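**Ticket 1483: left gripper pose drifts during two-hand demos**
Opened by: Zihan Yan
Assigned to: Rory Lennox
Status: open, workaround in place
Date: 2026-01-26

**Symptom**

Recordings made with the pair of hand-held grippers replay fine on the right arm. The left arm ends up short of the target by 42 mm in the worst case. Single-hand demos with either unit replay correctly.

**Setup**

Two operators, one gripper each, marker cube on the tool. Task is the floor pickup from the Stivdale set. Recorder build 682.

**Log**

ZY: Recalibrated both cameras. No change.

ZY: Swapped left and right units between operators. The error stayed with the left role, so the hardware is probably fine.

RL: Looked at the raw tracks. The left pose freezes for short stretches, then jumps. The recorder fills the gap with a straight line and doesn't flag it. The policy learns the straight line.

RL: Freezes line up with low, close work, when the two grippers are near each other. Asked for a fresh run on the concrete floor with both tools kept low. 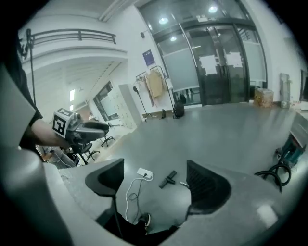 RL: The gap filling is the part I can fix. Patch on branch `gillies-gap` marks any stretch without a pose as invalid and drops it from training. It does not recover the lost motion, so operators will need to redo those takes.

EA: Tried the branch on the old Barnent recordings. It rejects more than I expected, including takes that replayed without trouble. Threshold looks too strict.

RL: Agreed. Will make it a setting.

**Workaround**

- Keep the cube faces turned toward the other operator's camera.
- Pause one second before closing the fingers.
- Check the pose track before saving the take.

**Open**

- Threshold value (Rory)
- Replay test on the left arm with the patch (Zihan)
- Decide in February whether the old left-role demos are kept (Eugénie)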